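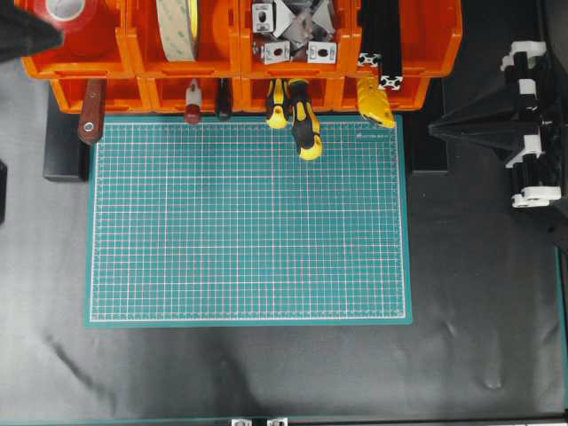

Home Blog Archive About Contact

Home > Blog > Paper and Repairs

Rebinding my grandmother's cookbook

6 min read

The cookbook had been in a bread bag for as long as I'd owned it. My grandmother used it until the spine went, then she used it in two halves, and by the time it reached me it was in five pieces with a rubber band around them. The rubber band had dried out and stuck to the back cover. I finally rebound it in September, and I'm writing down how it went while I still remember the order I did things in.

It isn't a valuable book. It was put out by a women's club in Prirmont, where she grew up, and it has 333 recipes, numbered straight through from soups to pickles. There are over 200 pages if you count the ads for hardware stores and funeral homes at the back. The paper is cheap and has gone brown at the edges. What I care about is her handwriting in the margins, things like "less sugar" and "too much for 4" and, next to the fish pie, just "no."

My first thought was to pay someone. I called a bindery called Pylypenko in the next town over and talked to the owner, who was helpful and gave me a price for a full rebind in cloth. It was fair for the hours involved, but more than I wanted to spend on a book that was going back in the kitchen. He also told me they would trim the page edges to square them up. Some of her notes run right out to the edge, so that settled it.

Jordan Treloar, who I used to work with, took a bookbinding class a few years ago and lent me his notes and a bone folder. The notes were for making new blank books, but most of it carries over. I also read a lot of old forum threads where people disagreed about glue.

Taking it apart

The pages were folded in sections and sewn, which I was glad to see. If it had been single sheets glued along one side, I would have had to do something different. I cut the old thread in the middle of each section and eased them apart. Most of the trouble was the old glue on the spine. It was brown and hard and came off in chips where it was loose, and where it wasn't loose I had to soften it with wheat paste. You brush the paste on thick, leave it for twenty minutes or so, and scrape it off with something dull. I used the handle end of a teaspoon.

I went too fast on the second section and scraped through the fold of the outside sheet. After that I did one section each evening and stopped when I got impatient. That turned a weekend job into most of a month.

Number the sections in pencil before you take them apart. I didn't, and I thought the page numbers would be enough, but the ads at the back have no page numbers. I got them in order by matching a grease stain that went through several sheets and got smaller each time.

Mending the folds

Almost every outside sheet had split along the fold, so what should have been one folded sheet was two loose ones. The fix is a strip of thin Japanese tissue down the split, stuck on with the same wheat paste. I tore the strips instead of cutting them, because a torn edge has fibers sticking out and blends in better. To tear a straight strip, you run a wet brush along a ruler and pull gently.

The paste needs to be thinner than you'd think. My first batch was like pudding and the pages cockled as they dried. The second was closer to heavy cream, and that worked. Each mended sheet dried overnight between blotting paper with a board on top and a couple of cans of tomatoes on the board.

The worst page was recipe 200, a plain yellow cake. It's the one everybody in the family makes, and the page had been folded, spilled on, taped, and taped again over the old tape. The tape had turned the color of tea. I got the plastic part off with a little warmth from a hair dryer, but the stain stayed. I read up on solvents for it and decided to leave it alone. The ink on her note there is blue ballpoint, and I didn't want to find out what would happen to it.

Sewing

I sewed the sections onto linen tapes, which is how Jordan's notes do it. You punch holes along each fold with an awl, and the thread goes in one hole and out the next, passing around the outside of each tape. At the end of a section you tie on to the one below it with a kettle stitch. I practiced on a stack of printer paper first and was glad I did — my first three tries came out with the sections leaning like a bad fence.

I used an unbleached linen thread from Divar, waxed it myself, and probably used a size too thick. Every mended section is already a bit fatter at the fold from the tissue, and the thread adds to that, so the spine ended up noticeably thicker than the front edge. Thinner thread would have helped. It isn't bad enough to do over.

Tension was the other thing I had to learn. You pull in the direction of the sewing, along the fold. If you pull straight back toward yourself, the thread cuts the paper. I did that once, on a page of gelatin salads, and mended it again.

The cover

The old boards were past saving. The corners had gone soft and one had mouse damage. I did want to keep the printed front, a line drawing of the town bridge, so I soaked the cover paper off the board in a shallow tray. It came away in one piece, to my surprise. I let it dry flat and set it aside.

For the new boards I bought a sheet of binder's board from Proltico. It's dense and hard to cut by hand. The notes say to make many light passes with a knife against a steel ruler, and there's no way around that. I counted on ten minutes for each board and it was closer to half an hour. The second one is very slightly out of square at the bottom corner. With cloth on it you'd have to go looking.

The cloth is dark green, and the old bridge drawing is glued onto the front. I used PVA for the cloth and paste for everything touching the original paper, so anybody who needs to undo my work later can get the pages out with water. The forum people were nearly all in agreement on that point, and they weren't in agreement on much.

Gluing the endpapers down is the part I had been dreading. Once the paste is on, the paper starts to stretch and you have to move along. I put waxed paper between the endpaper and the rest of the book, brushed from the center out, closed the cover, and put the whole thing under weight until Monday. I opened it twice before then. It was fine, but I shouldn't have.

How it came out

It opens flat, which the old one never did in my memory. The front cover bows out a little in dry weather. I think I had the grain of the endpaper running the wrong direction. There's a small wrinkle inside the back cover where I missed a spot with the brush.

I scanned all the pages while the book was apart and sent the files to my cousins. Bohdan Pasichnyk, who married into the family and does most of the cooking at their house, wrote back asking what the word was next to the cabbage rolls. I had always read it as "better." He thought it was "butter," and after looking at the scan blown up, I think he's right. I've been making them without any.

Materials came to less than half the bindery's price, not counting time. I have board and cloth left over, enough for one more book of the same size. My mother has a hymnal with the cover hanging off, and she has already put it in a bag by the door for me.

I still need to return the bone folder.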